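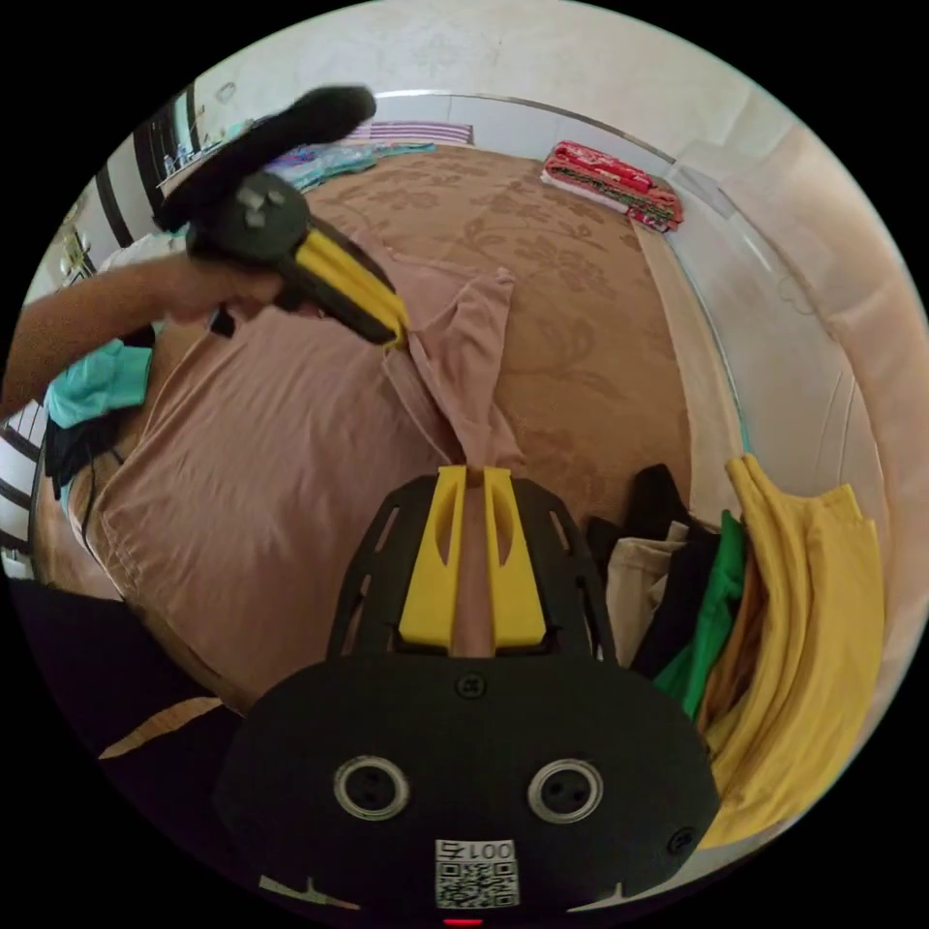
Laundry and bedding tips, the quick version

Posted January 29, 2025 by Marit Backlund

Writing this between loads so excuse the typos. People keep emailing me the same questions about clothes that come out creased, sheets that smell like a cupboard, pillows gone yellow. Answers below, no particular order.

Creases first. Take things out the minute the machine stops. Not after lunch. Shake each piece hard, twice, holding it by the hem, then hang or lay flat. Shirts hang from the bottom, not the shoulders, or you get those little peg bumps.

Loose dresses and big shirts: fold on the bed, not on your knee. Button the top button and one in the middle. Face down, sleeves in, sides in, then thirds. Smooth with the flat of your hand as you go. If it's still wrinkly, damp washcloth in the dryer with it, 15 minutes, low. Works on cotton and most blends. Linen, no. Linen you iron damp or you live with it.

Don't iron over a stain. Ever. It sets.

Sweat marks on light colors - paste of baking soda and water, old toothbrush, leave an hour, wash cool. Do a test spot inside the hem first. I skipped the test spot once on a green blouse and it's a gardening blouse now.

Softener. Use less. Half of what the cap says. Towels, none at all, they stop drying you. White vinegar in the drawer instead, a small glass. The smell goes when they dry. Never with bleach!!

Bedspreads: read the label before you stuff one in a home machine. If you can't turn the drum by hand with some room left, it's too full and the middle wont rinse. Take it to the laundromat and use the big one. Wash patterned ones inside out if theyre reversible. My aunt's dates from 1951 and still goes on the guest bed, cold water only, dried over 2 lines so the weight is spread.

Pillows
Check the label again. Most synthetic ones wash fine. Two at a time so the drum balances. Extra rinse. Dry them right through, longer than you think, pull them out and squeeze the middle. Any cool lump in there, back in. Clean dryer balls or a tennis ball in a sock to break up the clumps.

Cases every week. More if you go to bed with wet hair (don't).

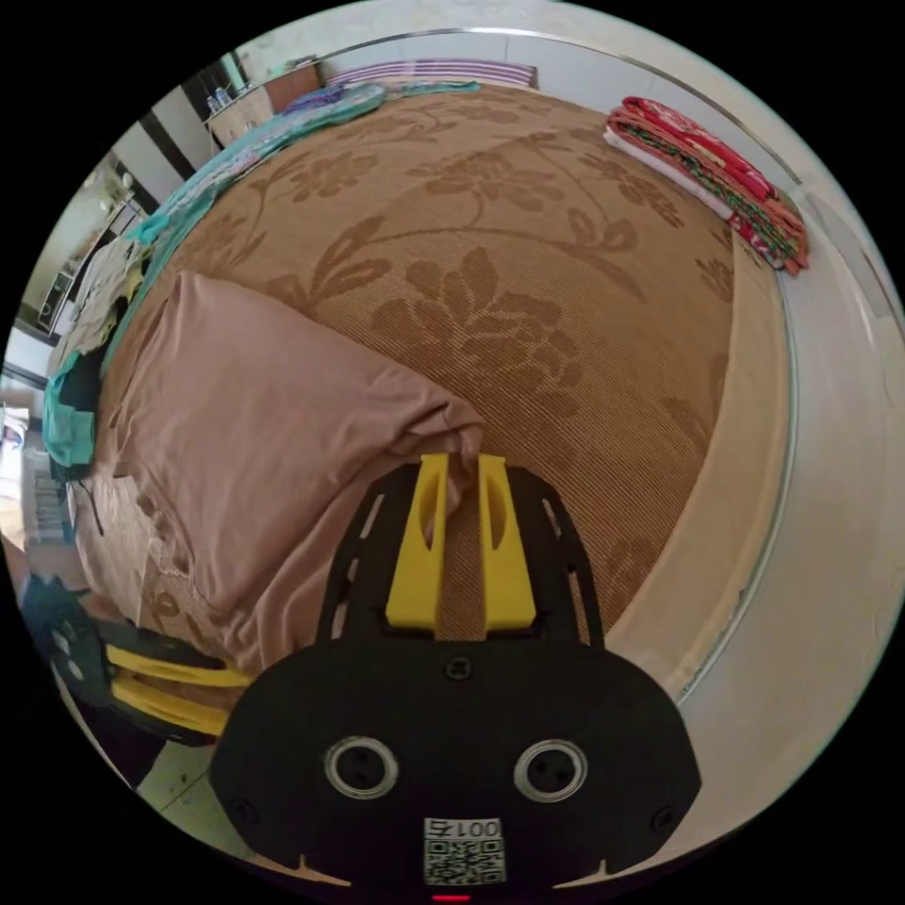

Woven mat on a bed, with a pillow.

Mats on beds, got a lot of mail on this after the summer one. Great in hot weather. Crumbs and dust get down into the weave, so take it outside and beat the back, then vacuum with the brush head, going along the weave and not across. Wipe with a cloth wrung nearly dry, drop of dish soap. Wipe again plain. Stand it up in the shade till it's dry on both sides. Full sun makes a lot of plant fibers brittle. Come September, roll it, don't fold it. Old sheet around it, tie loosly, store upright somewhere dry.

Musty smell: open box of baking soda in the closet, door ajar for a day. Then find out where the damp is coming from.

Moths. Cedar helps a bit, clean clothes help more. They like the food spots. Wash or brush wool before it goes away, zip bag, done.

Lint on dark stuff: dry rubber glove, wipe one direction.

Lost button, no matching spare? Move the bottom one up and put the odd one down where it gets tucked in.

Dryer filter every load. Every one. Hose behind it, pull it off and clean it a couple of times a year, unplug first.

Next time stain chart. Send me the weird ones.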